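**Informe de avance - Ludoteca Skekley, sala pequeña**
Para: Fundación Irkham
Periodo: enero

Como ya adelantamos, la recogida de juguetes va mejor que el presupuesto de estanterías. De las 168 piezas pequeñas del inventario inicial hemos clasificado 138. Las demás siguen en una caja rotulada «varios», palabra que en esta casa equivale a un destierro.

**Hecho**

- Retirada de las bandejas de Jakport. Eran muy bonitas y no cabía nada.
- 14 vasos altos en uso, uno por familia de piezas.
- Etiquetas nuevas, segunda versión. La primera decía «cosas rojas» y dio para una reunión entera.

**Pendiente**

Las piezas de dos colores. El criterio aprobado es ordenar por color, y quien lo redactó (un servidor) no pensó en los juguetes que son amarillos por un lado y rojos por otro. De momento van al vaso gris, que hace de sala de espera.
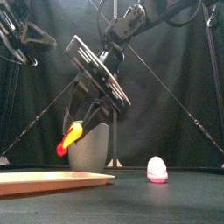

Proponemos dejar el gris como categoría propia y cerrar el debate antes del martes. Los vasos estrechos tienen además su pega: lo alargado se queda asomando por el borde. Hemos pedido a Nwosu precio de 2 recipientes más anchos; la respuesta, cuando llegue, irá con el próximo informe - junto con la factura de las etiquetas, que no olvidamos.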